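Zwölf Punkte Rückstand nach der Halbzeit

Am Dienstag war ich wieder in der Halle von Traswood, diesmal zum Nachholspiel gegen Ciltton. Ich schaue mir die Frauen von Traswood jetzt die dritte Saison an und schreibe hinterher meistens ein paar Zeilen auf, vor allem für die Leute, die unter der Woche nicht kommen können.

Das erste Viertel war ausgeglichen. Traswood hat früh auf Zonenverteidigung umgestellt und damit den Weg unter den Korb zugemacht. Ciltton musste von außen werfen, traf dort aber besser als im Hinspiel. Vorne lief bei uns viel über die linke Seite, manchmal zu viel. Die rechte Ecke stand minutenlang frei und bekam den Ball nicht.

Im zweiten Viertel kamen dann die Ballverluste. Drei davon direkt nach eigenem Einwurf, das darf in dieser Liga nicht passieren. Ciltton spielte die Gegenstöße sauber aus, und zur Pause waren es 8 Punkte Rückstand. Zwei Minuten nach Wiederbeginn waren es 12, und ich habe gesehen, wie in der Reihe vor mir die ersten nach ihren Jacken griffen.

Gegangen ist dann doch keiner von ihnen. Die Trainerin nahm eine Auszeit und brachte die kleine Aufstellung mit drei Aufbauspielerinnen. Damit hatte Ciltton Probleme. Der Ball lief schneller, die großen Gegnerinnen kamen beim Verschieben zu spät, und von draußen fielen endlich die Würfe. Vor dem letzten Viertel lag Traswood nur noch 6 Punkte hinten.

Die Pause zwischen den Vierteln reicht übrigens nicht, um sich am Verkauf etwas zu holen. Die Schlange geht bis zur Treppe, und es gibt nur eine Kasse. Ich nehme mir deshalb inzwischen einen Riegel von zu Hause mit, das ist billiger und man verpasst nichts.

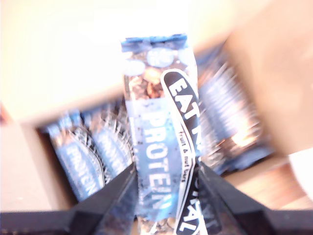

Das letzte Viertel

Traswood ging vier Minuten vor Schluss zum ersten Mal seit dem Anfangsviertel in Führung. Danach wechselte es bei fast jedem Angriff. Ciltton suchte jetzt konsequent das Foul und bekam es auch, zweimal meiner Meinung nach zu Unrecht. Vom anderen Ende der Halle lässt sich das allerdings schlecht beurteilen.

Entschieden hat am Ende der Rebound. Bei einem Punkt Vorsprung ging unser Freiwurf daneben, drei Cilttoner Spielerinnen standen darunter, und trotzdem landete der Ball wieder bei Traswood. Danach wurde die Uhr heruntergespielt. Der letzte Wurf von Ciltton kam aus der eigenen Hälfte und ging weit vorbei.

Was mir nicht gefallen hat: die Freiwurfquote. Das war schon gegen Darko so und hat dort das Spiel gekostet. Auch die Ballverluste nach Einwurf müssen weg, sonst wird es gegen die oberen Mannschaften nichts.

Wie es weitergeht

Als Nächstes geht es auswärts zu Drodance. Die Halle dort fasst 2.000 Zuschauer und ist meistens gut gefüllt, dazu ist sie ziemlich laut. Ich fahre mit dem Zug hin, mit dem Auto findet man rund um die Halle keinen Parkplatz. Wer mitkommen will, kann unten einen Kommentar hinterlassen - mit der Gruppenkarte wird es für alle günstiger.

Das nächste Heimspiel ist erst im April. Karten gibt es wie immer an der Abendkasse.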